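Dellell Introduces the Bunulico Washbasin Cloth, a Product With One Job

For release: April

Dellell, the maker of household cloths and very little else, announces the Bunulico, a blue cloth for wiping out bathroom washbasins. It does not connect to anything. It has no settings. It comes folded in a paper sleeve, and most owners will never see it folded again.

The company spent the winter looking at how people clean the bowl of a bathroom sink, a chore that gets done several times a week and discussed almost never. Staff kept diaries. Entries included "used sleeve," "used hand towel, put hand towel back," and "guests coming, did it twice."

"We make cloths, so we assumed our own people would be good at this," said Bethel Mekonnen, head of product at Dellell. "I have now read the diaries. We had room for improvement, and I include myself, because the sleeve was mine."

The basin was the starting point. A white bowl in a white vanity is a handsome thing for the first hour after cleaning. After that it shows toothpaste, soap, shaving stubble and every hair in the household. The inner rim, just under the edge, is the part most people skip, and it is where the soap film likes to settle in.

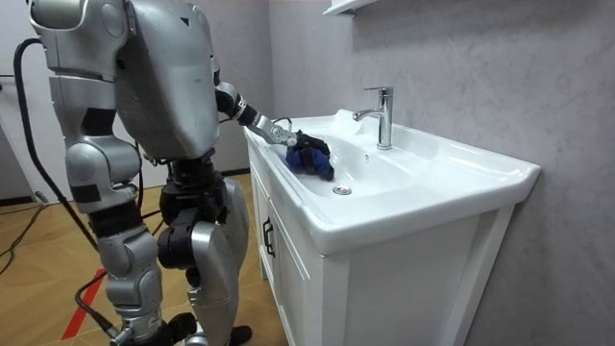 Flat cloths slide over a curve like that and leave a stripe behind, so the Bunulico was cut to be bunched. At 39 centimeters square it makes one good handful. The hem is soft all the way around, with no stiff corner to poke into the drain, and the care label is printed on the sleeve where it can be lost in the traditional manner.

Dellell tried 19 weaves before settling on this one. Several cleaned beautifully and then refused to let go of the dirt in the wash. One shed so much lint that the basin had to be cleaned with a different cloth.

"I was fond of number 12," said Pantelis Tsolakis, who runs the weaving floor. "It had character. People don't want character in a cloth, I was told, in a meeting that could have been shorter."

The color also took some time. Early samples were white, to match the fixtures, and were promptly lost on them. Blue won because it can be spotted on the edge of a sink from the hallway and because no one at Dellell owned a blue hand towel to confuse it with. 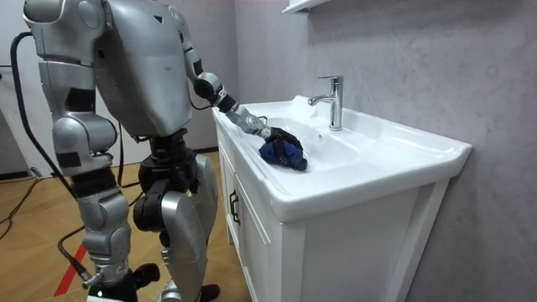 Directions are brief. Dampen, bunch, start under the rim and work down toward the drain, then rinse the cloth and hang it somewhere. Wipe around the faucet last, or first, if you are that sort of person. The cloth needs no special cleaner, though a drop of dish soap helps after hair dye. Wash it warm with the towels and skip the fabric softener, which leaves a coating and makes the next wipe smear.

The Bunulico is sold in packs of 2 — one to use and one to find later behind the laundry basket. The first run is 190 packs, available this month through the Dellell mill shop, with a second run to follow once the sleeves have been reprinted. The first batch spelled "washbasin" two different ways.

Retailers may request samples from Lemlem Gudeta in the Dellell sales office. Phones are answered until 4 p.m.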